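Why Is the Lake Pink?
By Yanling Zou
Thursday, March 28, 2024
Print this page | E-mail to a friend

Have you ever seen a lake with the color of strawberry milk? There are several such lakes in the world, and today we will travel to one of them. Its name is Lake Shao, and it lies in a dry, flat land behind the hills of Bandanard. The nearest town is Hekgate, 36 kilometers away. The road is straight, and there is almost no shade on it.

When you come over the last hill, you first see a white line. Many children think it is snow, but it is much too warm for snow. The white line is salt. It lies all around the water like a thick crust on a pie. Behind the salt you see the lake, and if the sun is high, the lake is pink.

How did so much salt come there?

Let us begin with the rain. In the hills of Bandanard it rains mostly in November. The rain runs over the rocks and takes with it very small bits of minerals, and some of these minerals are salt. You cannot see them in the water, because they are dissolved, the same as sugar in your tea.

The water runs down from the hills in small streams, and all the streams end in Lake Shao. Most lakes have a river that carries water out again to the sea. Lake Shao does not have one. We call this kind of lake a closed lake. The water comes in, and then there is only one way to leave – up, into the air.

When the sun warms the water, a part of it turns into vapor and goes away. This is called evaporation. But the salt cannot fly away with the vapor. It must stay in the lake. The next year new rain comes and brings a little more salt, and again the water leaves and the salt stays. After thousands of years, there is a great deal of salt in the lake.
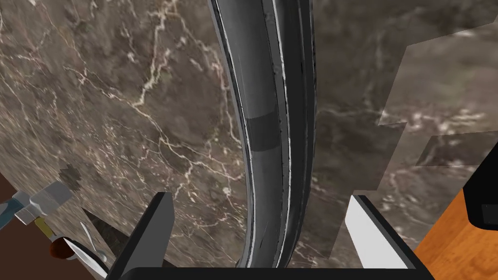
You can make a very small Lake Shao at home. Take a flat dish and ask an adult for some warm water. Put in two spoons of salt and stir until you do not see it anymore. Then place the dish near a sunny window and wait for several days. Look at it every morning, and do not move it. When the water is gone, you will find white crystals on the bottom. If you have a magnifying glass, look at their shape. Many of them are like little boxes.

And who made it pink?

Now we come to the color. Salt is white and clean water has no strong color, so the pink must come from something else. It comes from living things that are so small that you need a microscope to see them.

One of them is a kind of alga. Algae are simple living things which make their food from sunlight, as plants do. Most algae are green, but this one makes an orange-red substance inside its body. The substance protects it from the strong sun, a little like sun cream protects your skin. It belongs to the same family as the substance which makes carrots orange.

There are also tiny creatures called halophiles. This is a Greek word and it means "salt lovers." They are happy in water where a fish would die very soon. Many of them are pink or red too. One salt lover alone has no color that your eye can notice, but when there are millions and millions of them together, the whole lake looks pink.

The color is not the same every day. After the rains, there is more water in the lake and it is less salty, so it can look gray or blue. In the hot months it becomes pink again. Clouds also change it. Some visitors drive all the way from Hekgate on a cloudy day and are quite disappointed.

Does anybody live there?

In the water there are no fish, but there are brine shrimp, which are shorter than your fingernail. Flamingos come to eat them. The color of their feathers comes from their food, so a flamingo chick is gray when it is young and becomes pink only later.

On the north shore is a village called Estix. The people there collect salt with long wooden rakes and make it into heaps to dry. They begin before sunrise, when the air is still cool, and they rub oil on their hands and legs so the salty water does not burn the skin.

Last updated: one day after first publication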